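From: Jörg Teuber
To: karras-hardware list
Date: Aug 22, 2022
Subject: Re: Old Dell tower, which parts to keep?

Hello Dirk, hello all,

thank you for the long message. I answer below the parts where I have something to say, the rest I leave for others who know more.

Dirk Ackermann wrote:
> I got a black Dell tower from the Osala office when they
> moved out. Before I spend an evening on it: is it worth to
> keep it as one machine, or should I take out the parts and
> put them in the shelf with the others? I have not opened
> it yet. Also I am a little afraid of the blue plastic things,
> I broke one on the last machine.

I would open it first and decide after. Lay it flat on the table with the open side up, then you have both hands free. When I did it standing, the graphics card was hanging on its slot and I did not like how it looked.

The side panel on such a case can have plastic tabs and posts on the inside. Put it down with this side up, next to the case. I once put it the other way and leaned on it with my elbow, and then I had a panel which does not close any more.

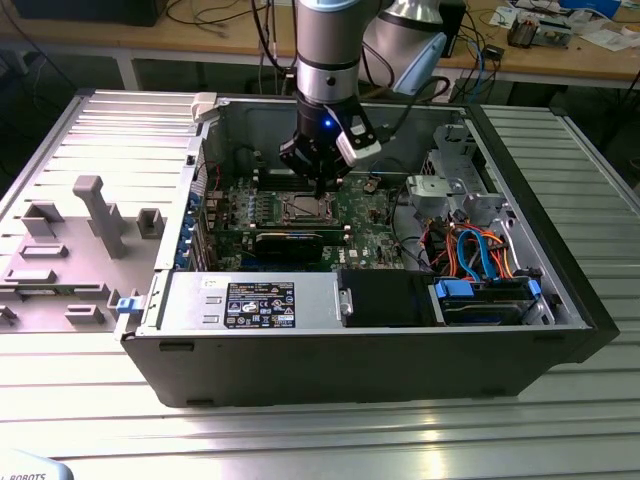 About the blue plastic: blue is where Dell wants you to put your fingers. The latches for the expansion slots are blue, and the ones at the hard drive too. They do not need force. If one does not move, look for a screw or a cable which holds it, before you pull. On my last one I pulled first, so I know how you feel.

> In which order do you take the things out?

My order is this, but it is only my habit:

1. Power cord out, then press the power button for some seconds.
2. Take a photo of the cables. The orange and blue SATA cables look easy to remember, but after two days in a box they are not.
3. Hard drive out, with a label on it right away. In December we had 16 drives without labels at Hastine and it took me a whole weekend.
4. Graphics card. Open the latch at the rear first, then the small one at the end of the slot.
5. Memory.
6. The processor only if you really need it. The socket has a metal frame around it and I do not open this without a reason. Old thermal paste can glue the cooler and the processor together.

The power supply I leave inside. We have 38 of them on the shelf already, and I can not remember when a person last asked for one. Please do not open the power supply itself, also not for cleaning.

> Should I write it in the Prandar list now or later?

Now, please. The next free number is 2596. Write it on a small white sticker inside the case, near the power supply, and not on the panel – panels get exchanged between machines, and then the number is wrong for two of them.

If you decide to keep it together, I would still clean the fan shroud and press the memory in again. I can bring the soft brush and the compressed air next time.

Greetings
Jörg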